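22nd April
Speaker notes, Penholm evening talk, by the shop manager at Kourkoulas

Start without the slides. Thank them for coming out. Say how long I'll talk and that questions can come at any point.

I'm going to talk about returns. I run a shop that sells kitchen goods, mostly by post, and for the first few years I treated anything that came back as a nuisance. It went on a shelf by the back door. When the shelf was full we started on the floor.

Ask for hands up: who here has a shelf like that?

Pause. Let people talk for a moment.

What changed was one December. We had 200 parcels come back after the Christmas rush and it took us until well into the new year to open them all. Customers rang to ask where their refunds were and we couldn't tell them. Some of those parcels were still sealed when they rang. A few people took their custom elsewhere and said so in writing. Read out the short letter, not the long one.

So we made a rule. Every parcel is opened the day it arrives, and the refund goes out the same day, even if we haven't decided what to do with the goods. The two jobs had been tied together and there was no need for it.
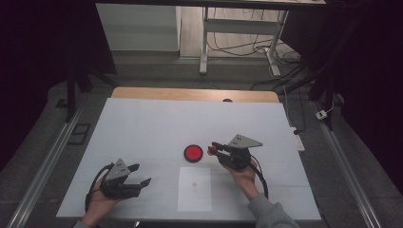 The second change was the slip. Our old returns slip had 19 reasons on it. People ticked the first one, or wrote "other" and left it at that. We cut it to five:
Damaged
Wrong item
Wrong size
Not as described
Changed my mind

Read these slowly, someone always wants to write them down.

"Wrong size" taught us the most. We sold a roasting tin from Wanar and it came back again and again with that box ticked. The size on our page was the outside measurement, handles included. Customers were measuring their ovens properly and we were giving them the wrong figure. We put both measurements on the page and the tin stopped coming back in any number.

The Sorkex storage jars were a different matter. Those were arriving broken. I blamed the carrier for a long time. Then we packed one ourselves, posted it to my home address and opened it on the kitchen table. The lid had been left on the jar and was knocking against the rim. Now lids are wrapped on their own.

If time is short, skip to the part on costs.

Costs. A return costs us more than the postage. Somebody opens it, checks it, cleans it, repacks it and puts it back into stock. For anything under £8 we no longer ask for it back. We refund it and tell the customer to keep it or give it away. I expected people to take advantage. A couple did, and we know their names.

Don't get drawn into a row about free returns. If asked, say we charge for "changed my mind" and for nothing else, and that we put this on the order page where people can see it before they pay.

Last point is staff. Whoever opens the parcels should be allowed to speak to whoever writes the website. In our shop they sat in different rooms and used different lists. Now they have one list between them and go through it each week.

Hand round the sample slips. Ask for them back at the end, I only have the one set.

Questions. Then tea.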